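How to ripen bananas for baking

Banana bread needs soft, sweet fruit, and the shops mostly sell it firm. These are the methods I use at home in Bendosholm.

In a paper bag (one to three days)
Put the bananas in a paper bag with an apple and fold the top over. Leave it on the worktop, away from the cooker. Check once a day. Plastic bags hold too much damp and the skins can go mouldy.

In the oven (half an hour)
Heat the oven to 150C. Lay the bananas in their skins on a lined tray and bake until the skins are black all over. Cool for 10 minutes, then cut one end and squeeze the flesh into a bowl. Drain off any thin liquid.

In the freezer
Peel ripe bananas first. Freeze them whole on a tray, then bag them. Thaw in a sieve over a bowl.

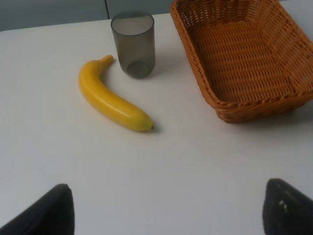
For baking, I go by the skin and the smell. Brown freckles mean the starch is turning to sugar, and a mostly brown skin is better still. A yellow banana like the one lying beside the grey cup is the colour I would slice on to porridge, and I would give it a few more days before mashing. Bontu Tesfamariam's loaf recipe takes three large ones, and she cuts the sugar by a spoonful if the skins are nearly black.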